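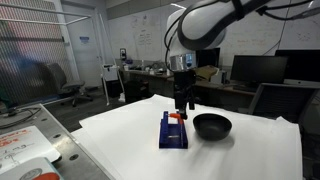

Arm over the blue fixture, Kadow station

Kadow Robotics Club > Student Projects > Tool placement task

kadow_lab_coord
Members are asked to comment on the proposed trial plan for the Pirkisdale entry. The plan calls for 64 trials with the orange-handled tool and the blue fixture. The bowl is to remain to the right of the fixture.

drusow_team
Our team does not support a fixed bowl position. The October rules permit it to be moved between trials.

cirillo2
The rules permit this but do not require it. I recommend 19 trials with the bowl moved and the remainder as proposed.

drusow_team
That is acceptable, provided the two sets are scored separately.

kadow_lab_coord
Agreed. The plan will be revised accordingly.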